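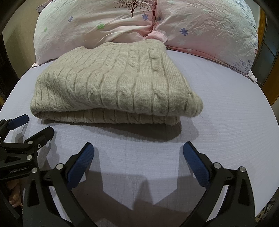

Linking a Skorkanent Account to a Console

Players who began Flollska on a phone or tablet may continue the same saved game on a console. Both devices must be signed in to one Skorkanent account and must run version 14 or later.

Before you begin

Open the game on the mobile device and select Settings, then Account. Confirm that the status line reads "Cloud save on." Guest profiles cannot be linked and must first be registered with an email address.

Linking the console

1. Start the game on the console and select Link Account from the title menu. An eight-character code is displayed.
2. On the mobile device, select Settings, Account, Add Device.
3. Enter the code and select Confirm. Codes expire after 40 minutes.

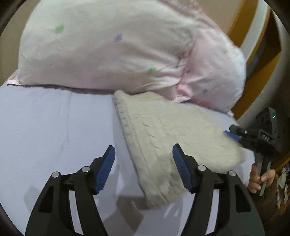
4. Restart the game on the console and choose the cloud save when prompted. Choosing the local save overwrites the cloud copy.

Purchased coins remain on the platform where they were bought. Costumes and maps transfer.

If error 316 appears, sign out on both devices and request a new code. Repeated errors should be reported to Player Support through the Help menu.

Page maintained by Lena Witkowska, Player Support. Last revised 2/25/20.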